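The arm on the carpet: a talk with the woman who used to do all the sorting
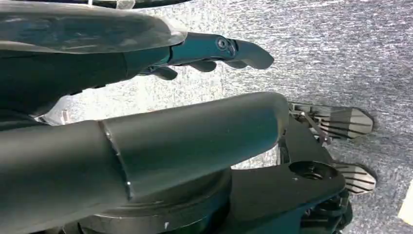 The gripper under its smoky cover, with the gray speckled carpet behind it.

I've been meaning to write this one up for weeks, so apologies if you heard me go on about it already. A while back I drove out to Sirkska (my poor old Mondeo made it, just) to spend a morning at Wender, the firm that repairs and sends back hearing aids for half the clinics in the region. I wanted to talk to the person who ran the returns desk before they put robots on it. She still runs it, as it happens, only the desk is different now.

She didn't want her name in this, which is fine by me. She's been there long enough to remember when the returns came in on a cart and went out on the same cart.

"We had over 3000 little boxes in the back room one winter," she told me, and laughed. "You'd open one, read the slip, put the slip here, put the piece there, and then do it again. I used to do it in my sleep. My husband says I moved my hands!"

So what changed? The company bought the first arm three years ago and a second one the spring after. The arms take the small boxes out of the incoming trays and set them down in the right lane for the repair bench. That's it, really. They don't open anything and they don't read the slips, and she was very firm with me on that point.

"People come in and think it does my job," she said. "It does the part of my job that hurt my wrist."

I asked if she'd been scared when they announced it. She took a long time over that one -- long enough that I started fiddling with my pen.

"I was mad more than scared," she said. "They told us in the break room, with donuts. You know it's bad when there's donuts."

There were 8 people on returns back then. There are 6 now. One retired and one moved over to the phones, and she says the one on the phones likes it better, though she also says she'd never have picked it. I pushed a bit on this (I always do) and asked whether they'd have hired for those two spots in the old days. "Oh sure," she said. "Right away. We'd have had somebody in by Monday." She didn't make a speech about it, but she didn't wave it off either.

The bit that surprised me was how much of her day is spent looking after the thing. She learned the settings from a technician at Aitken, the outfit that has the service contract, and now she's the one everybody yells for when it stops. She keeps a spiral notebook of every stop, with the time and what she did about it. The last entry when I was there was number 1282, and she let me flip through. A lot of them just say "tray crooked." One says "tray crooked AGAIN" and is underlined so hard the pen went through.

"At first I called Aitken for everything," she said. "Then I got tired of waiting, so I started watching what the guy did. Now he calls me."

Does she get paid for that? I had to ask! She made a face. There was a raise, she said, but it came a year and a half after she'd started doing the work, and she had to bring the notebook to the meeting to get it. The younger people on the team are learning from her now, and she's told them all to keep notebooks of their own.

We talked a good while about the noise, too. She'd expected it to be loud and it's the opposite. The old room was full of talk, she said, all of them around one big table with the radio going, and now they sit at separate stations facing the lanes. She misses the table more than anything. They've started having lunch together on purpose to make up for it, and she brings the radio.

"It's easier on my hands and it's harder on my mouth," she said. "I don't get to talk all day anymore. That's probably why I said yes to you."

Before I left I asked what she'd want from the next machine, if there is one. She said she'd want to be asked where it goes. With the first arm, they picked the spot off a floor plan and she had to walk the long way to the supply closet for two months before anyone agreed to shift it.

Then a tray went crooked and she was up out of her chair, notebook in hand, and I let myself out.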